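Section 4. Preparing and Depositing an Interview

4.1 Scope of this section

This section applies to all persons recording interviews for the Lonora Archive of Women's Working Lives. It covers the steps between the first contact with a narrator and the deposit of the finished recording. Guidance on transcription is given in Section 5, and guidance on photographs and family papers in Section 6.

The Archive holds testimony from women who served in civil defense, worked in the Tristden mills, drove ambulances, kept shops, raised families, or did several of these at once. Many narrators were never asked about their work by their own relatives. Interviewers are asked to keep this in mind when planning the length of a session.

4.2 Before the interview

1. Confirm that the narrator has received the information letter (Form A) and has had at least one week to read it.

2. Request a narrator number from the Archive office. Numbers have four digits and are issued in order, beginning at 1000. Do not reuse a number, even where an earlier interview was canceled.

3. Complete the biographical sheet by telephone. Record the narrator's name as she wishes it to appear in the catalog. Where she has used more than one surname, enter each of them and mark the preferred form with a check.

4. Ask whether the narrator wishes another person to be present. A daughter, husband, or friend may attend, but should be told in advance that the session is for the narrator's own account.

5. Read any existing entry for the narrator's workplace or unit in the subject index. The Tristden entries are incomplete for the years before the mill merger - in such cases the narrator's dates take priority.

Note: Form A is available in large print on request. Please allow extra mailing time.

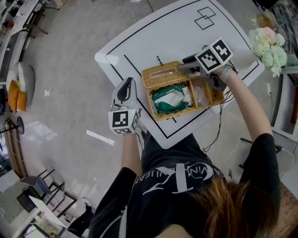 Caution: Do not send a list of questions ahead of the interview. Prepared answers tend to follow published accounts of the period, and the narrator's own order of events is lost. A short list of topics is acceptable.

4.3 Conducting the interview

1. Begin the recording with the spoken header: narrator number, names of all persons present, and place of recording. The header must be spoken by the interviewer.

2. Ask the narrator to state her name and the place where she grew up. Allow her to finish before moving to the first topic.

3. Use open questions. "What were you told when you applied?" is preferred to "Were you turned away because you were a woman?" The second form supplies the answer and may not match the narrator's view of her own experience.

4. Where a narrator uses a job title, ask what the work consisted of from day to day. Official titles for women were often lower than the duties performed. In the Tristden wage books, for instance, several women listed as "helper" are known from interviews to have run a full shift.

5. Ask about pay, training, and promotion in separate questions.

6. Offer a break after each hour. Pause the recording and speak a short note when it resumes.

7. Close by asking whether there is anything the narrator had expected to be asked. Leave the recorder running until she has answered.

Note: Silence is not a fault in the recording. Interviewers should wait before putting a follow-up question.

Caution: If the narrator describes violence, harassment, or the death of a colleague, do not press for detail. Ask whether she wishes to continue, to change the subject, or to stop. Any passage may be closed to readers under paragraph 4.5.

4.4 Naming and checking the files

1. Copy the recording to a computer on the same day. Keep the original on the recorder until the Archive office has confirmed receipt.

2. Name each file with the narrator number, the interviewer's initials, and a part number, separated by hyphens. The first part of narrator 3655 recorded by Divya Varghese would be named 3655-DV-1.

3. Listen to the opening and closing minutes of every part. Enter any fault on the deposit sheet, with the time at which it occurs.

4. Write a summary of no more than 100 words. State what the narrator speaks about and leave out any judgment on its importance.

5. Choose up to 11 subject terms from the Poduval list. If no suitable term exists, write the proposed term on the deposit sheet and underline it.
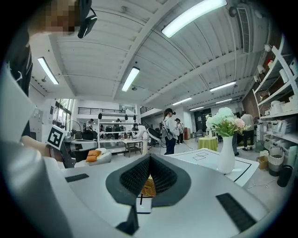
Page last changed: September

Note: The Poduval list no longer contains the terms "lady worker" and "working wife." Earlier entries are being revised. Where a narrator uses either term herself, it should be kept in the summary in quotation marks.

4.5 Access conditions

The narrator chooses one of the following conditions and signs Form B.

Open: the recording and transcript may be heard and read by any registered reader.

Named in part: the recording is open, with chosen passages closed for a period set by the narrator.

Anonymous: the transcript is open under a pseudonym, and the recording is closed.

Closed: neither may be consulted during the narrator's lifetime.

A narrator may move to a stricter condition at any time by writing to the Archive. No reason is required. A change to a more open condition needs a new Form B - a telephone call is not sufficient.

4.6 Deposit

1. Upload the files through the Ziltard deposit page, using the account issued at training.

2. Attach the biographical sheet, the deposit sheet, and signed copies of Forms A and B. Deposits without Form B are held unopened.

3. Wait for the confirmation message before closing the page. If none appears, do not upload the files a second time. Contact the Archive office with the narrator number.

4. Send the narrator her own copy of the recording, with the thank-you letter. Copies may be supplied on disc or memory stick.

Questions on this section should be addressed to Divya Varghese, Deposits Desk, Lonora Archive. The desk is open until 4 p.m.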